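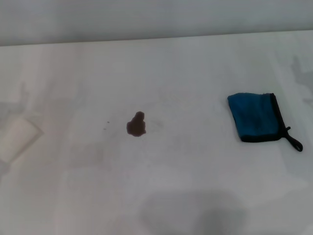
## 3. Materials and Layout

**Figure 1.** Starting layout on the white table: dark brown liquid near the center, folded blue microfiber cloth to the right.

The Luvholm trials deal with small spills on light, flat surfaces of the kind found in canteens and shared kitchens. A spill of this size is usually removed by one person with one cloth, and the outcome depends on how the cloth is folded, where the first stroke begins and how often the face of the cloth is changed. Section 3.1 describes the soil and the surface, Section 3.2 the cloth.

### 3.1 Soil and surface

All soils were dark liquids applied to a white tabletop. Dark soils were preferred for contrast: on a pale surface the outline of the puddle can be traced by eye, and satellite droplets remain easy to find. In Figure 1 the main puddle is irregular, narrower and rounded at the top and wider at the base, with a jagged edge. Two small droplets lie to its left, well separated from it. Droplets of this kind were recorded apart from the main puddle, as a stroke planned around the puddle alone will often miss them.

Faint grayish marks may be present on a white surface around a spill, as in Figure 1. It is difficult to tell residue from reflection by eye, and such marks were scored as "uncertain" in the Iltetti sheet. They were left out of the residue totals and are reported separately in Section 5.

The soil was given 2 minutes to settle before wiping began. Longer waiting times were tried in December and dropped - the thin margin of the puddle dried first and had to be treated as a different kind of stain.

### 3.2 Cloth and fold

The reference cloth is blue microfiber with a black binding and a black hanging loop. It was folded into an approximate square and laid on the table away from the soil, so that an open stretch of clean surface separated the two. The loop was left outside the fold. With the loop tucked under, the cloth does not sit flat and the pressure along the stroke is uneven.

The bound edge was kept away from the leading side of the stroke wherever possible. In the Brirkport pretests, binding that led the stroke pushed liquid ahead of it and widened the wetted area. The fuzzy face of the cloth does not have this effect to the same degree.

Cloths were washed at 30 °C without softener and retired after 38 washes. Each cloth was refolded to a clean face after 4 strokes, whether or not the face in use looked saturated.

### 3.3 Close views

Close views were graded for legibility before any residue score was given. The lowest grade was assigned where no puddle outline or cloth edge could be traced. Figure 2 falls in this grade. Its content is limited to soft gray tones, with a darker, warmer rounded area at the lower left and cooler vertical bands on the right. No residue score was taken from it.

**Figure 2.** Close view, lowest legibility grade.
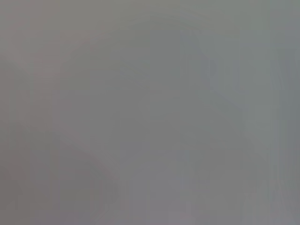

## 4. Wiping Procedure

The first stroke starts outside the puddle and moves inward, with the cloth flat and the hand pressing evenly. Later strokes overlap the previous one by about half the width of the fold. Satellite droplets are lifted last, on a clean face, by pressing down without a sideways movement. The surface is then left to dry and scored under the Benkirane scale, first from directly above and then at a low angle to the tabletop.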